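Amis working papers, household practice series
February
Author: the Kemville study group

3. Cloth work at floor level

3.1 Background to the section

The earlier part of the paper dealt with what households in Kemville keep in the kitchen and where they keep it. Here we turn to cloths. Cloths get left out of most accounts of kitchen work, or lumped in with "cleaning materials", and the Ridico inventory form has a single line for them. One line, no room for what the cloth is used on, or how it is held. The result is 388 entries that say "cloth" and very little more.

We went back to the entries to see what could be rescued. Not a lot. A few had a note in the margin (old towel, good towel, one for the floor) and these were the useful ones. In the rest we had to rely on pictures and on our own notes, which are patchy for the afternoon visits.

3.2 What we mean by floor work

Floor work is any handling of kitchen things done low down, with the item on the floor, or on a low stool, or held at knee height by someone bending or crouching. Antunes uses "low work" for much the same thing but counts food preparation as well, so the two sets of results should not be read side by side. We leave food out altogether.

Three things were coded for each case: the position of the item, the position of the hands, and the state of the cloth (folded, bunched or twisted). Feet were not coded at first. This was a mistake, as in a fair number of the cases the item sits right between the shoes and the feet seem to matter to how the person leans. We added a column later but only for the last 8 households, so the foot data is thin.

3.3 Pressing and gripping

The main split in the material is between pressing and gripping. In pressing, the palm or the fist goes down on the cloth or on the item, fingers open or closed, and the weight of the arm can be used. In gripping the fingers go round the cloth and the cloth goes round something else. A folded cloth suits the first and a bunched one will do at a pinch. Twisted cloth belongs nearly always with the second.

Figure 3 has cases of both, from one household on one visit. Striped cloth in the first two, checked in the last. 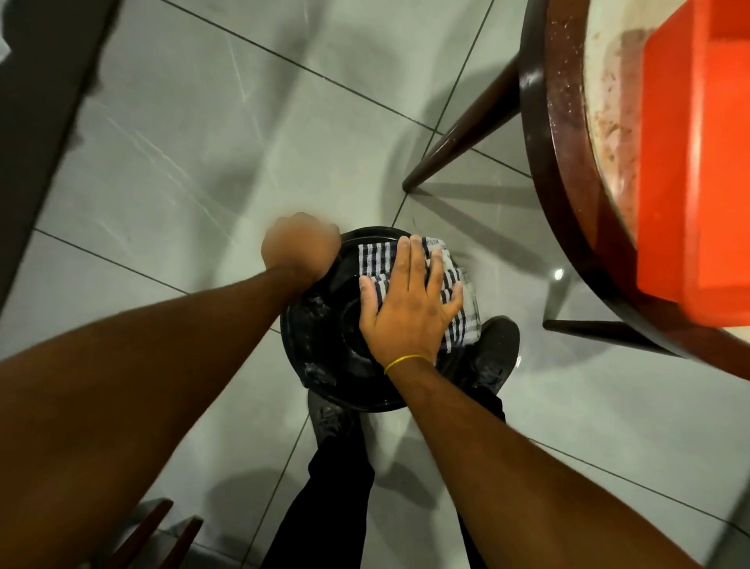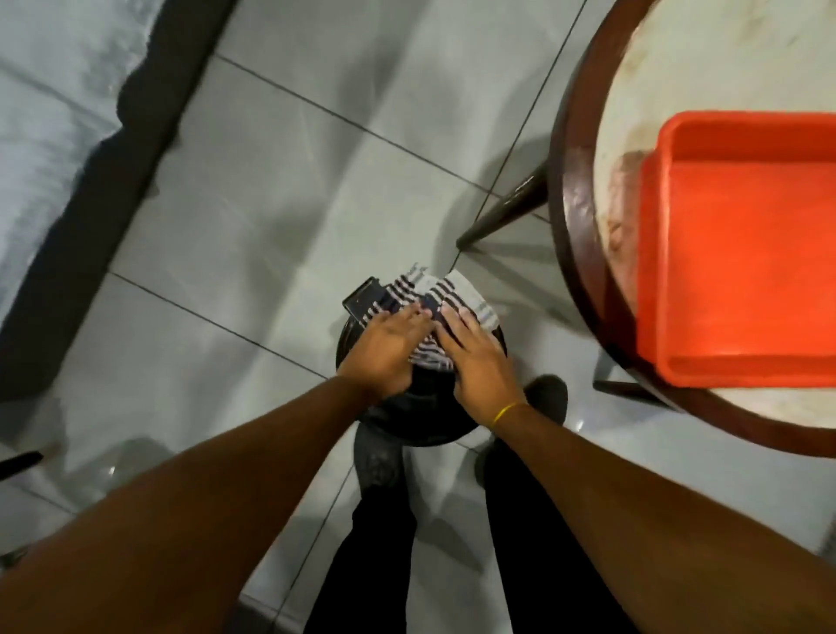
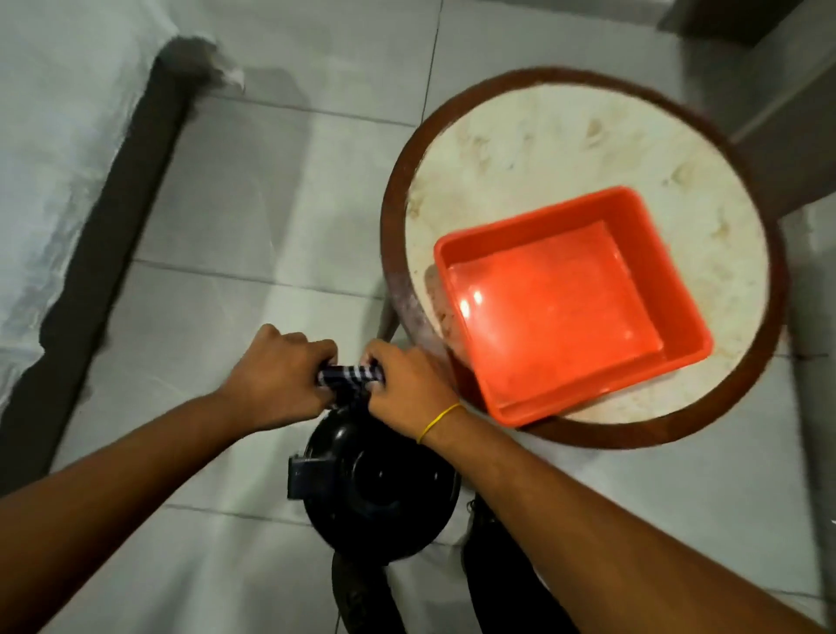 3.4 Reading the figure

Take the first of the three. The hands are doing different jobs: a loose fist on the rim of the black dish, and the other hand flat over the folded towel. We coded this as "split press". There are whitish smears on the dish, mostly round the left side, and we have coded them as residue without trying to say what of. Coders disagreed about the dish itself (plate, shallow pan, lid) and it stays in the table as "round dish, black".

The second is a plain two-hand press, both palms down on the striped cloth, on the small dark stool. The stripes go off in several directions where the fabric is bunched, which is a handy sign when judging state of cloth from above. A stool top makes an awkward work surface, being small, and things end up sharing it. A flat black object, a phone or a case perhaps, is partly under the end of the cloth. Our form had no box for other items on the surface. It should of had one.

The third picture is the grip. Both hands close on the checked cloth, which is bundled tight and appears to go round a handle or knob on a round black item much like a pressure cooker lid. We put it down as "lid, probable". A round stool with a pale seat is next to the hands, so a raised surface was within reach.

3.5 Problems with the coding

Single moments only. A press looks the same in a still picture whether the person is wiping, drying, holding steady or simply resting, and we make no claim about which. Direction of movement can't be got at all from this material, nor force.

State of cloth gave the most trouble. Folded and bunched run into each other, and the 2 coders drew the line in diferent places until we agreed that one clear straight fold was enough for "folded". Earlier cases were recoded on that basis. Pattern helps a good deal here, stripes more than checks. Plain cloths were the worst and a good many of those are marked unclear.

Size not recorded. To be added to the next version of the form, along with a line for each cloth.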